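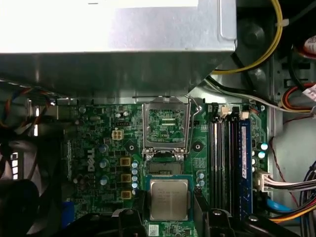 Workshop > Desktops > Processor swaps

Last updated: Mar 10, 2023

The Dell on the shelf under my desk has been the file server since I moved to Wurnham, and in February I decided to replace its processor before spending money on a whole new machine. These are my notes, mostly for my own use the next time I open the case.

The old chip was a dual core. The replacement is a quad core for the same socket, bought used from Kerekes, a parts dealer in Adden. It arrived in a clamshell with the contact side clean and the heat spreader already wiped. I checked the part number against the board's support list before ordering and again when the box came. The BIOS was one revision too old, so I updated it with the old chip still fitted.

Access is the awkward part of this case. The power supply sits directly beside the socket area and hangs over the edge of the board, so there is little room for a hand on that side. I left it in place. Taking it out means four screws and rerouting the main cable, and I didn't think the extra clearance was worth it. If you have large hands you may decide otherwise.

Order of work:

Shut down, unplug, hold the power button for a few seconds. Remove the cooler, loosening the screws a little at a time in a diagonal pattern. Clean off the old paste. Press the wire lever down and outward to clear its catch, raise it fully, then swing the retention frame up on its hinge. Lift the old chip straight out by its edges.

The contacts on this type of socket are in the socket itself, and they are very fine. Keep sleeves, screws and cloths away from it while the frame is up. The new chip goes in vertically with no sliding. Line up the notches, lower it, let go. It should sit flat under its own weight. If it rocks, lift it and start again. Then close the frame and bring the lever down, which takes more force than feels reasonable the first time.

For paste I used a pea-sized amount of the Bekberg compound in the center and let the cooler spread it. Noémie Dufour, who has built a lot more of these than I have, prefers a thin layer applied with a card. We have compared results on two machines and found no difference either of us could measure.

First boot took longer than usual and then reported a processor change, which I confirmed. My usual archive job, compressing one folder of scans, took 990 seconds with the old chip and takes 548 with the new one. The fan is a little louder under load. With all cores at 100 percent for the length of the job, the temperature leveled out at 86 degrees C. That is higher than I want for a machine that runs all night, so the next job is a better cooler, provided I can find one short enough to fit beside the power supply.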